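Booked and Not Used: Study Tables in the Rutherford Building
Final report, second-year project

1. Background

Students at Karkthorpe can reserve a table in two rooms of the Rutherford Building, Room 205 and Room 209. A booking lasts two hours and is made on the college website. Both rooms are often shown as full by mid-morning. We had all had the experience of finding no tables online, walking past the door, and seeing free chairs inside.

We wanted to know how many bookings were used, and whether the time of day made a difference. We also wanted to know if students picked one room over the other when they had the choice.

The two rooms have 19 bookable tables between them, ten in Room 205 and nine in Room 209. All are the Gotby model with a white top, bought when the building was refitted. Room 205 faces the parking lot and gets sun in the afternoon. Room 209 has no outside windows and is closer to the stairs. 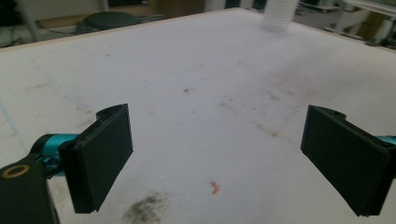 Figure 1. White tabletop, Rutherford Building.

2. Method

We ran the survey over four weeks in April. Two of us walked through both rooms three times a day, at 10:30 a.m., 1:30 p.m. and 4:30 p.m. At each visit we compared the tables with the booking list. A table was marked "used" if a person was sitting at it or if there were bags or papers on it. Otherwise it was marked "unused." We did not ask anyone if they were the person who had made the booking.

A booking was only included if it had started at least 20 minutes before our visit. In the first week we used 10 minutes, but this seemed unfair to people coming from the far side of campus, so we dropped those records and ran an extra week at the end.

We also left a short paper questionnaire in both rooms. It had four questions. Returns were low and we have only used the written comments, not the scores. 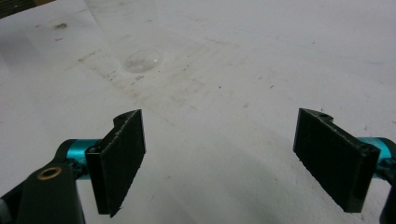

3. Results

We checked 638 bookings in total. Of these, 433 were marked used and 205 were marked unused. That is just under one in three unused. (The 205 is the same as the room number by chance. It confused us more than once when we were typing up the sheets.)

The 10:30 a.m. visit had the most unused bookings and the 1:30 p.m. visit had the fewest. Several comments on the questionnaire said that people book a morning table the night before and then sleep in or work at home. One said they book two tables at different times and decide later.

Room 209 had a slightly higher share of used bookings than Room 205. We expected the opposite, given the windows. The comments suggest the afternoon sun is a problem. Four people mentioned glare on the white tabletops and one said they could not read a laptop screen there after 3 p.m. Two people complained that Room 209 was stuffy.

4. Problems with the data

Our walk-throughs were short - less than five minutes per room - and a person who had gone to get coffee and taken their bag would be marked unused. We think this is a small number but we have no way to check. We also missed two visits in the third week when the building closed early.

The website does not record cancellations made after the start time, so some of the unused bookings may have been canceled late.

5. Suggestions

We suggest that a booking be released if nobody checks in within 20 minutes. The college already does this for the music practice rooms. A limit of one booking per student per day would also help with double booking. Blinds in Room 205 would cost more, and we did not get a price for them.

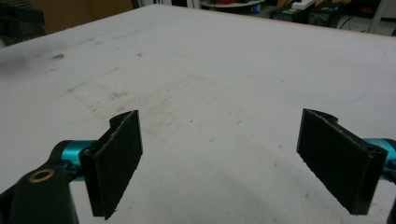
Karkthorpe College | Department of Planning and Built Environment | Student Projects

6. Further work

A second survey in the fall would show whether April is typical. Exams are close at that point in the year and demand is probably higher than normal. The new survey should add an evening visit. It should also record how many people are at each table, which we left off our sheet and regretted by the second week.

The tally sheets are in the project folder in the department office. The sheets for the first week are in there too, marked "not used."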